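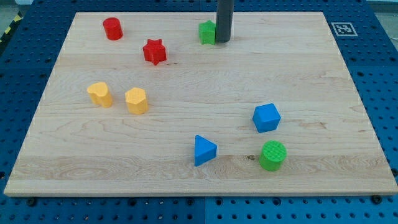
How to Budget for a Tabletop Robot Cell Without Lying to Yourself

Posted 15/09/2021 in Planning and Purchasing

Everyone gets the price of the arm right. It is printed on the quote in large type, and you will have it memorized by the time you ask for the money. The trouble lives on the table. When we planned the block-sorting cell at Prothero, the arm had its own spreadsheet tab and everything under it was a single row called "misc." Misc came to $2,612.

Step 1: Price the table before the robot

Start with the surface. We use blue perforated pegboard with a wooden board on top, and the holes are worth paying for. You will move things. You will move them again in April, after swearing the layout is final. Budget $640 for the base, panels and hardware, and buy more black bolts than the drawing asks for.

Step 2: Decide what the robot will pick up

Colored blocks are a fine first workload. Ours are 3D printed: cylinders, a cube, a hexagon, stars and a few shapes that seemed like a good idea late in the afternoon. Printing is cheap, but somebody's time isn't, so put the hours in the budget. Print two full sets. The second set is for when a visitor takes the heart-shaped one home.

Choose the shapes before you choose the gripper. A cube will forgive almost any fingers you point at it. A star has opinions.

Step 3: Add the boring line items

- Printed fiducial markers, plus flat card to mount them on
- Striped hazard tape
- Cable management, whatever you think you need, doubled
- Spare gripper fingers
- Shipping, which Flandach quoted separately and in a much smaller font

We set aside $400 for this list and spent it before the arm arrived.

Step 4: Get two quotes for the arm

Ask for the same reach, the same payload and the same support term, in writing. Our quotes from Mallow and Alla looked far apart until we noticed that one included the controller - a part the arm is fairly attached to.

Step 5: Protect the misc row

Someone will try to cut it. Break it into separate lines with supplier names next to each one, and attach the quotes. A row called "misc" looks like padding. A row called "pegboard panels, blue" tends to get signed.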